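Erora Delegation Presses for Reopening of Dundska Crossing

A delegation representing displaced families from the Erora district met with officials of the Clurneck foreign ministry on Friday and asked them to press for the reopening of the Dundska crossing, closed to civilian traffic since November.

The meeting lasted more than two hours and was held at the ministry's main building. The delegation was led by the deputy head of the Erora Civic Council, which speaks for residents of the district now living on both sides of the border. Members of the council's relief and legal offices also took part.

The delegation told ministry officials that 42 villages north of the crossing have had no regular access to a hospital since the closure. Patients who need surgery or dialysis must travel by the mountain road through Naqvi, a trip that takes most of a day in good weather and cannot be made at all when snow blocks the upper pass.

"We are asking for a road that was open last fall to be opened again," the council said in a statement issued after the meeting. "The people who used it were farmers, students and the sick. None of them had any part in the dispute that closed it."

The council handed the ministry a list of 109 people whose requests for medical passage have gone unanswered. It asked that these cases be settled first, whatever comes of the wider talks, and that the district clinic be allowed to send its ambulances through Dundska without a separate permit for each trip.
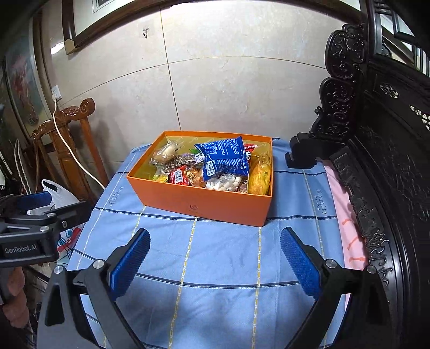

Ministry officials said they would raise the list with the joint border commission at its next session. They repeated Clurneck's position that the crossing should be under civilian control and that neither side should station armed units within sight of the road.

A ministry spokesman said Clurneck was ready to pay for repairs to the customs hall at Dundska, which was damaged by fire shortly before the closure. The work could begin as soon as engineers are given safe access to the site, he said, but he declined to say when that might be.

The two sides also discussed the situation in Naqvi, where many of the displaced families are spending the winter. The council said rents in the town have climbed sharply and that several families are sharing single apartments. It asked for the school year to be recognized for children who are attending temporary classes there — a step that would let them sit for the spring exams with everyone else.

The ministry said it supported the request on schooling and would take it up with the education authorities. It made no commitment on housing aid, saying the matter was still under review.

The crossing was shut after an exchange of fire between border guards, for which each side has blamed the other. Talks on reopening it have been held twice and broke up both times over the question of who would inspect vehicles. The second round ended with an agreement to keep a telephone line open between local commanders, and the council said on Friday that the line was still in use.

The delegation is to meet lawmakers from the foreign affairs panel next week. The joint border commission is scheduled to convene on the 26th of this month.

Erora Civic Council press office, 11 January 2020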